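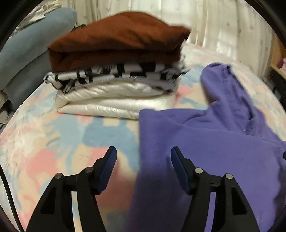
Figure 26. Wrist view in Tekness, with three folded items in a stack and a purple hooded garment laid flat next to it.

4.2 Marking the layers of a stack

In this section you teach the Flulier planner where one folded item ends and the next begins. Complete the camera calibration on page 24 first.

1. Open the Perception tab and select Wrist view. Both fingertips must be visible in the lower part of the view.

2. Press Freeze. The arm holds its position while you edit.

3. Draw one mask for each item in the stack, from top to bottom. In Figure 26 these are the brown garment, the black and white cloth and the off-white item.

4. Draw a separate mask for any garment beside the stack. Where it overlaps the view of a lower item, as the purple one does, give it the label "front".

5. Set Edge confidence to 70. Lower values often take a fold line for a border between two items. The dark fold on the brown garment is such a line – keep both sides of it in the same mask.

6. Press Send to planner. The Liem viewer shows the grasp points after 2 seconds.

Note: A printed blanket can produce false masks. Delete these by hand, or set the blanket as background in the Tekero settings file.

Caution: Do not press Resume while a mask is still open. The planner will use the last saved mask, and the fingers can close on two layers together.

If no grasp point is shown, go back to step 3 and check that the masks do not cross each other.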